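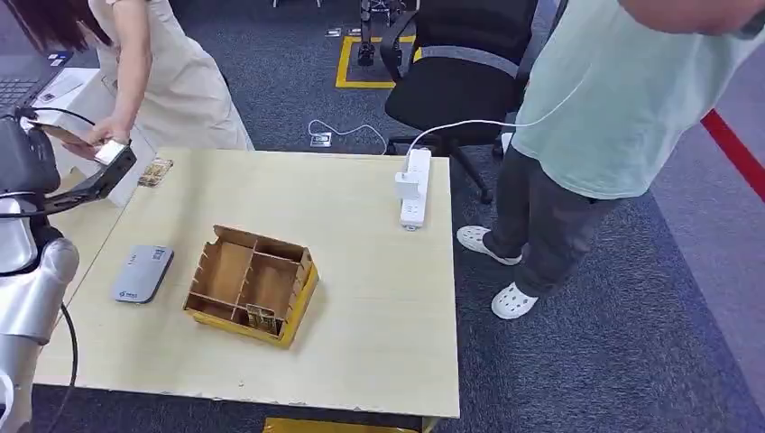 Attachment 1 - sorting table, arm at left, organizer in the middle

Home | Tickets | My Queue | Club Wiki | Log out

Ticket 3748
Project: Kireck (student sorting arm)
Opened by: Clodagh Fahy
Assigned to: Maëlle Sutherland
Priority: normal
Status: closed, one follow-up

Problem
The arm picks up a card fine but lets go too early over the organizer. The card lands on the divider or falls on the table. It started after we moved the table in October. Before that the same program ran clean. Small light objects placed in the gripper by hand are held with no trouble, so I don't think it's the fingers.

What I tried before opening this
- Restarted the arm and the laptop
- Ran the homing routine twice
- Lowered the drop height in the Koo settings page. No change, so I put it back.

Clodagh

10:05 - Maëlle
Can you send the log from a bad run, and tell me which pose file is loaded? Also leave the organizer where it is for now. Please don't straighten it.

10:40 - Clodagh
Log is in the Ledent folder. The pose file is the one from before the move. The organizer is at an angle, with the yellow front-left side toward the near left. I thought the pose file only covered the arm.

11:15 - Maëlle
It covers the tray too. The drop points are saved from the table corner, and the tray angle is in the same file. Your log shows the arm reaching the old drop point with no error, then opening. It is doing what the file says.

Please do these in order:
1. Back up the current pose file.
2. Jog the arm to the front compartment by hand and save that point.
3. Do the same for one compartment in the back row.
4. Run the Kurnumura alignment script. It works out the rest from those two points.
5. Run 9 cards at half speed and write down where each one lands.

Check the cable at the base while you're there. It hangs below the table edge, and it needs enough slack for a full turn to the left.

1:30 - Clodagh
Steps 1 to 4 done. The script stopped the first time with "points too close" - I had saved the front compartment twice. Second try was fine. Cable has enough slack.

First set at half speed: 6 in the right compartment, the other three on a divider. All three misses were in the back row.

1:50 - Maëlle
The back wall is taller, so the gripper has to stay higher there. Set a separate release height for that row and raise the wait before opening to 1000 ms.

2:25 - Clodagh
Done. All 9 landed in the right place at half speed, and again at full speed. New pose file is saved and the old one is in the backup folder.

2:40 - Maëlle
Good. Closing this. Follow-up for the next build session: mark the tray corners on the table with tape, and add "reload pose file" to the setup checklist. Clodagh has both.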